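Brisurville Community Kitchen
Progress report to the Caldeira Fund, spring quarter

Dear friends at Caldeira,

First of all, thank you for your patience while I gathered the figures, and for the kind note you sent after the April open day. We pinned it up by the kettle and it has been much admired!

The cookery sessions are now properly under way. We have had 115 people through the door this quarter, a good many of them coming back week after week, and the Saturday morning group is so popular that we have started a waiting list. I would like to move some of those families to a new evening session, if we can find a second cook to lead it.

Your grant has paid for the new extractor hood, the food hygiene course for five of our helpers, and the first half of the rent. The hood took longer than we hoped — the fitters from Trorkarport came twice before they had the right ducting — and we lost two sessions as a result. We made both of them up before the end of the quarter, so the total promised in our plan still stands.

Spending is a little under budget, mostly because Lollix let us have flour and pulses at cost. With your agreement, I should like to put what is left towards bus fares, which three families have told us are the main thing keeping them away in the last week of the month.

The recipe booklet is behind, I am afraid. The soups and flatbreads are written up and tested, but the puddings are still in my notebook and my handwriting is no help to anyone. I hope to send you a draft with the next report.

With warm wishes from all of us,
Razia Kakakhel 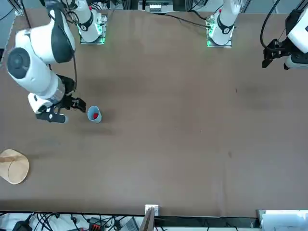
P.S. The claim form for the second half of the rent is on its way to you separately, with the receipts for the hygiene course.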